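Chapter 9
What a Success Rate Leaves Out

Before you read: Find a number in a newspaper or on a package that claims to tell you how well something works. Write down everything you would have to know before you could check it. Keep the list. You will need it for Section 9.4.

9.1 A number on the first page

Most papers on robot manipulation give you a percentage in the first paragraph. The robot packed the basket 90 percent of the time, or 94, and the older method managed far less. The number is the reason the paper was written, and it is usually the only thing anyone remembers a year later.

This chapter asks you to be slow to believe it. Very few authors make up results, and we are not accusing anyone of that. The trouble is that a success rate is the end of a long chain of choices, and the paper tends to report the last link. Someone decided which objects to use and where to put them. Someone decided how long the robot could keep trying. Someone decided what "in the basket" means when a roll is balanced on the rim. Change any of these and the percentage moves, often by more than the gap between the new method and the old one.

The case we will use for most of the chapter is the Mimholm study of learned grasping. It is a decent piece of work, better documented than many, and we picked it for that reason. A careless study would teach you only that careless studies exist.

9.2 The Mimholm task

The task sounds easy. A robot arm with a two-finger gripper is given a basket and two pieces of imitation bread, and it must put both pieces in the basket. The policy, meaning the learned program that turns camera input into arm motion, was trained on 258 demonstrations in which a person guided the arm through the whole job. It was then tested in 700 trials. The authors call 619 of them successes, a little over 88 percent.

The two pieces of bread start out touching, one partly over the other. Keep that in mind, for it matters more than the authors let on.

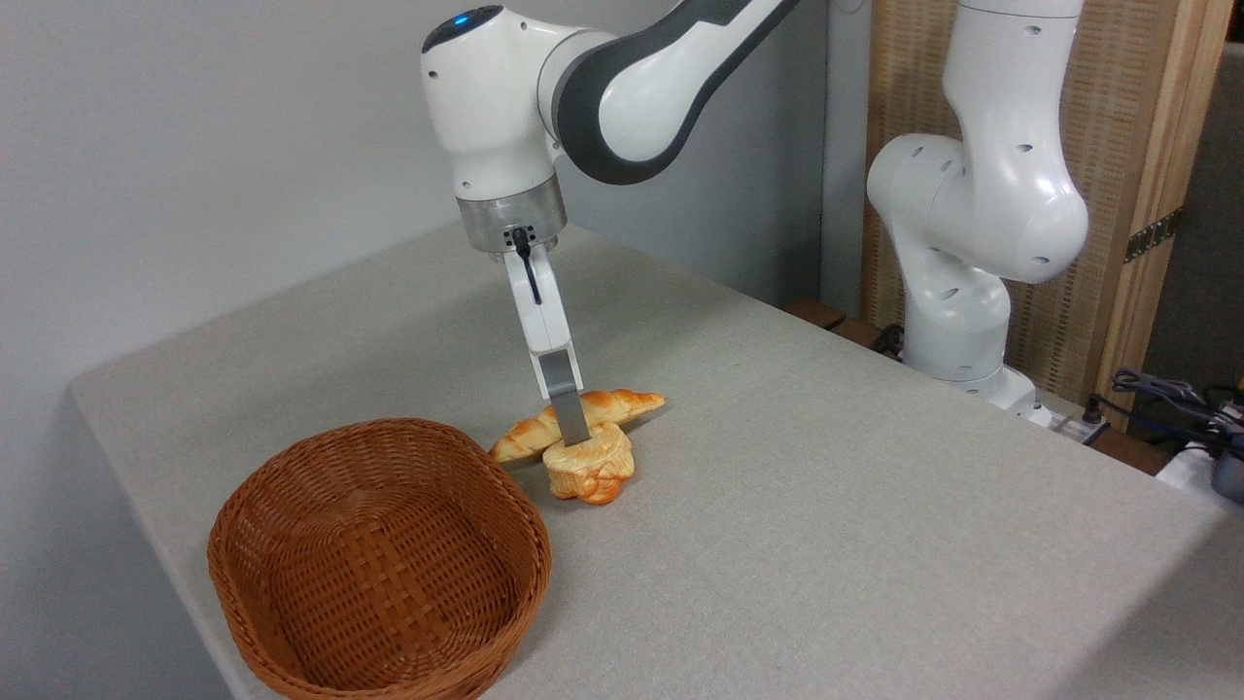

Figure 9.1. A fingertip pressing into the top of the rounder piece of bread. 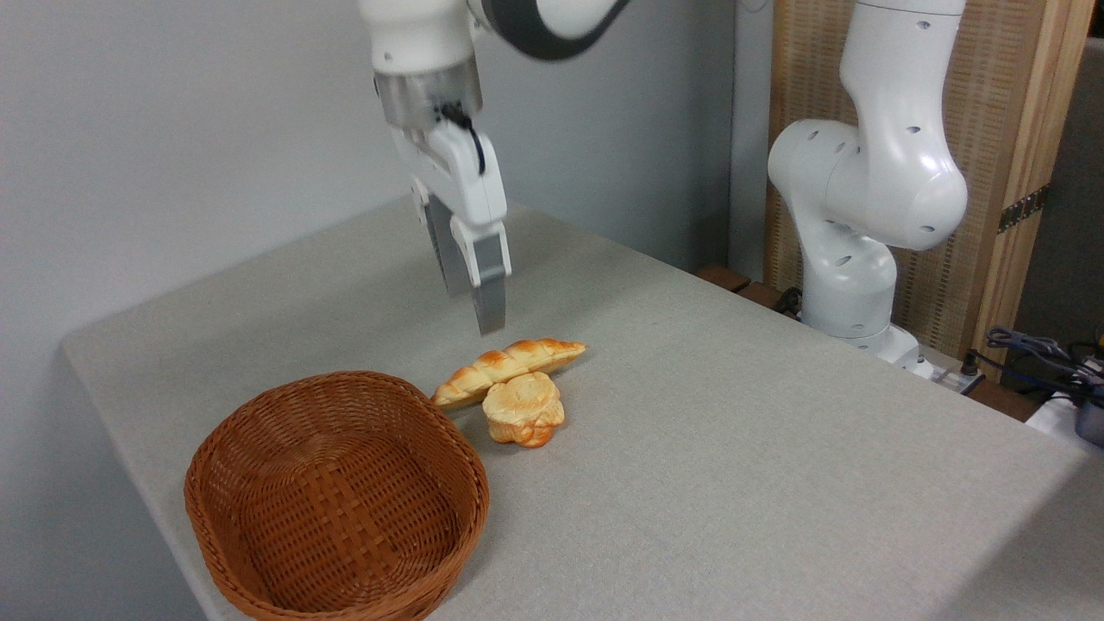
Figure 9.2. The gripper above the table, fingers open and pointed straight down, with the basket empty.

A trial in the Mimholm study ends when both pieces are in the basket or when the time limit runs out. Between those two points almost anything is allowed. The gripper may miss and come back. It may push a piece across the table and pick it up from the new spot. It may press down on a roll hard enough to ruin a real one. All of that counts as success if the clock has not stopped.

You may think this is fair. A person packing a basket fumbles too. But the introduction to the paper talks about bakeries and home kitchens, and a bakery that flattened its rolls on the way to the customer would not stay open long. Imitation bread forgives pressure. It does not crumble or leave crumbs on the fingers, and it has the same shape on the last trial as on the first. The authors mention this in a single sentence near the end. It belonged in the abstract.

9.3 What was held still

A second group, using the Leinonen protocol, tried the same policy with one change. They began each trial with the pieces of bread apart, at positions drawn by lot. You might expect this to be easier, with nothing in the way. The success rate fell. The likely reason is that the policy had learned something narrower than "pick up bread." It had learned a motion that suited an overlapping pair lying near a basket, and it made that motion whether or not the pair was there.

We say "likely" on purpose. The Leinonen group also used a different table covering and different lighting, and they did not test these separately. Their result is a good reason to doubt the Mimholm claim. It does not tell us exactly what is wrong with it, and some later writers have cited it as if it did.

Two other names will come up in this chapter. Sudumach is a scoring system that splits a task into stages and gives partial credit for each one. Herka is a simpler rule: the first attempt counts and later ones are recorded but not scored. Each system has loyal users who think the other is a mistake. You will score the same set of trials under both and see how far apart the answers land — far enough, in one case, to reverse which method looks better.

9.4 Reading the methods section first

Go back to the list you made before reading. Add to it anything from the last two sections that you had left out. Then read the Mimholm methods section, reprinted at the end of this chapter, without looking at the results table. Cover the table with a sheet of paper if you have to.

As you read, mark each place where the authors made a choice that could have gone another way. For each one, write down which direction you think it would push the success rate, and how sure you are. Some choices make the task harder, and you should mark those as well. A skeptic who notices only the errors that help the authors is not doing the job.

Key terms for this section: trial, time limit, starting condition, partial credit, first-attempt rate.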